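## Section 3: Ordering back issues through the Jikarent pull list

Jikarent is the ordering program most shops in the Bundham area use for monthly comics. The sales page says it takes two minutes to set up. Plan on an evening, and keep your old paper list until you've seen at least one full month of books come in correctly.

These steps were checked on 4/14/13. The menus have moved before and will probably move again.

1. Open **Accounts** and pick **New Pull List**. Don't use **Quick List**. It looks the same but drops annuals and one-shots.
2. Type the series title exactly as the distributor prints it. The search box claims to forgive typos. It doesn't forgive a missing "The."
3. Choose the volume. If a series has been relaunched, you'll see several entries with the same name, and the newest one is not always on top.
4. Set the cover choice to **A only** unless you really want variants. The default is **Any**, and you can guess which cover "any" turns out to be when one of them costs more.
5. Press **Save**, then close the list and open it again. If your titles are still there, go on to the next part.
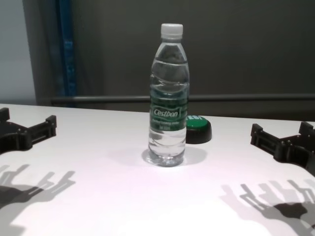
*Cestbon bottle on a white table.*

### Importing an old list

Jikarent says it can read a Plinine export. Mostly, it can.

1. In Plinine, go to **File > Export** and choose plain text. The spreadsheet option scrambles issue numbers with a decimal point in them.
2. Split the file if it has more than 300 titles. The stated limit is 2,000, but we have yet to see a file near that size load without losing entries off the bottom.
3. In Jikarent, choose **Import**, find the file, and wait for the green bar.
4. Compare the total on screen with the total in Plinine. A finished bar only means the program stopped reading.

> **Caution:** Importing the same file twice gives you two of every book. There is no undo. The shop may not take back the extras, and you can't blame them.

> **Note:** Anything published by Niven comes in under "Misc." Move those titles by hand. Leave them alone and they won't show up in the monthly email. 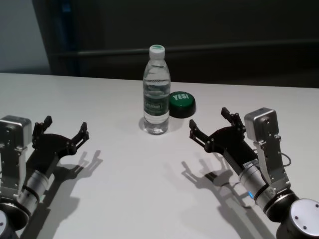

*Bottle and "YES!" button, white tabletop.*

### Changing or dropping a title

1. Open the list and click the title once.
2. Choose **Drop** to end the series, or **Skip** to pass on one issue. **Pause** is also offered. We've never gotten a straight answer on what it does.
3. Save before the order cutoff. The date shown on screen is the distributor's, and your shop's is likely earlier — ask at the counter.

A dropped title can still arrive for a month or two, since those copies were already ordered. Last October that meant 50 unwanted copies behind one register.

### If the list will not save

- Log out and back in.
- Look for a title with an ampersand in it, take it out, and try again.
- Call the shop and read them the list.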